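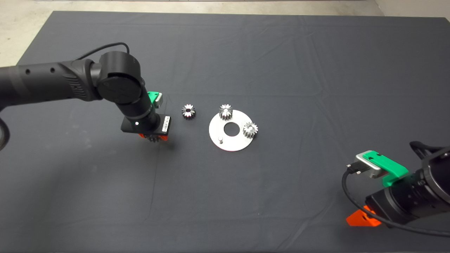
Small-gear assembly was the job new people got at Kordestani when I started there, and most of us were glad to leave it. You sat at a bench with a tray of parts and a plate with pins on it, and you put gears on pins until the break bell. I did it for 11 months. Now the plant is moving that work to a two-armed cell, and I have spent a good part of the spring hearing people argue over whether this is a kindness or a theft. I think both sides are arguing about the wrong thing. Look at the job itself. One arm has a small spur gear between its orange fingers, two more are already on the plate, and a pin is still bare. Anyone who has worked that bench knows the motion in their wrists.

The company line, repeated at every Tuesday meeting, is that the machine takes the dull part and leaves us the interesting part. I would like that to be true. But the dull part was also where people learned. You found out what a burr felt like before you could see one. You learned that a gear that drops too easily is as bad as one that sticks. By the time you moved up to inspection you had handled so many parts that your fingers caught things the gauge was only going to confirm. Nothing in the present plan says where the next inspector is supposed to pick that up.

The pay question is simpler than people make it. When Zoltel put in its cells, 4 operators on each line became 2, and the ones who stayed got a new title and the same hourly rate. They now clear faults, load parts and fill in the fault log. That is more responsibility and it should be paid as such. If a plant can find the money for the arms, the brackets, the cameras and the service contract, it can find a raise for the person who has to know why the thing stopped at 5:40 in the morning.
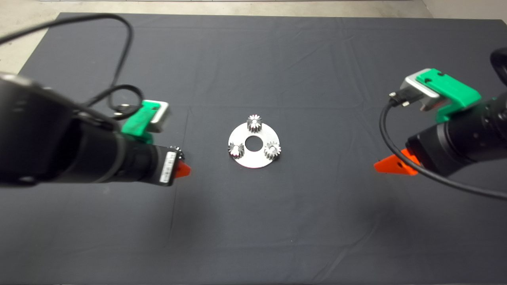 Marjan Zarei read a draft of this and told me I was being sentimental about the bench. She did the same work at Candex, she wrote, and what she learned there was mostly how to sit still with a sore neck. Her view is that a trainee could learn burrs and fit in two weeks with a decent teacher and a box of rejects, and that plants used the bench as training only because it cost them nothing.

She has a point about the neck. I had the same one. I would even accept the box of rejects, if someone were given paid hours to stand next to the trainee and go through it. My worry is that those hours are the first thing to be cut. The bench taught people slowly and badly, but it was on the schedule every day.

So my position is a narrow one – put the cells in, and write the training hours and the new rate into the same agreement, before the first shift runs on them. Ours comes up for signature in May. The draft I have seen gives a full page to floor space and one line to retraining.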